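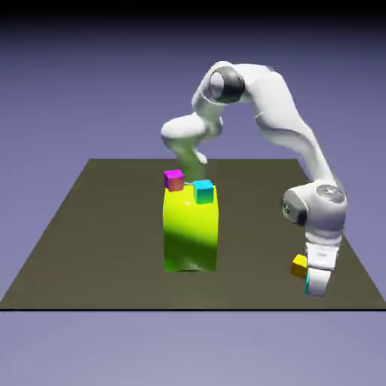
What do you get for the license fee? A desktop simulator with one robot arm, a work surface, a set of plain blocks and cubes, and a task editor for telling the arm what to do with them.

The product is called Ruto, and it comes from a small software firm, Erkden. It went on sale in its current form in March. A single seat costs $189 and a classroom seat costs $159, both paid once, with two years of updates. After that the program keeps working but stops getting new tasks. There is no subscription and no account to set up, and the license is tied to a key file that you can move from one computer to another.

We have been using the single-seat version for the past two months on an ordinary office laptop with no separate graphics card. It installed in a few minutes and ran without trouble. The picture is plain. You get a flat platform, a colored background and simple shading, and that's it. Erkden says this is on purpose, so that the program can run many attempts at a task in the background without slowing the computer down. Readers who want realistic floors, shelves and lighting will need to look at something else.

**Setting up a task**

A task in Ruto is a short text file. You list the objects, give each one a size, a color and a starting place, and then state the goal. Goals can be written in a few words, such as "cyan on block" or "yellow left of base." The editor checks the file as you type and marks any line it can't read. We found the error messages clear in most cases. The one exception is overlap. If you start two objects in the same space, the program pushes them apart when the run begins and doesn't warn you, and it took us an afternoon to work out why a cube kept starting in the wrong spot.

Stacking tasks are the strongest part of the package. A tall block makes a narrow target, and getting two small cubes to share its top is a fair test of a placement routine. You can let the starting positions vary between runs, set a limit on time, and save the results to a spreadsheet. Our longest test was 1,633 runs of one stacking task, left going overnight. The log was complete in the morning and the program was still responding.

**Moving the arm**

There are three ways to drive the arm: with the keyboard, with a list of joint angles, or from your own Python script. The keyboard is fine for getting a feel for the reach of the arm, but slow for anything else. The script interface is the one most readers will want. It has a small number of commands, and the printed guide covers all of them in 40 pages. Liette Dhillon, who wrote most of the guide, told us by email that a second edition with more worked tasks is planned for December and will be free to current owners.

Camera placement could be better. You can set a fixed view for each task, but you can't switch views during a run. The arm's base hides whatever is behind it from some angles, so it pays to try a few views before starting a long batch. Trevor Chan at Erkden said that a second view is on their list – he would not give a date.

**What is missing**

Ruto doesn't connect to a real arm. You can export joint angles to a file and load them into other software, but any checking for speed or safety is left to you. There is also only one arm model in the box. Contact between objects is handled well enough for rigid cubes and blocks, and the program doesn't try to deal with cloth, cable or anything that bends.

The closest thing to it that we have reviewed is MacLeod Bench, which offers four arms and a much better camera but costs more and needs a faster computer. For a group that already owns a real arm, MacLeod Bench is probably the better buy. For a school, or for one person learning to write pick-and-place code at home, we would choose Ruto.

**Ordering**

Licenses are sold through the Zallunholm online store and by direct invoice from Erkden. Classroom seats are sold in packs of ten and have to be ordered by invoice. A trial version is available from both. It runs for 30 days, includes every sample task, and leaves out only the spreadsheet export. Task files made in the trial open in the full version with no changes.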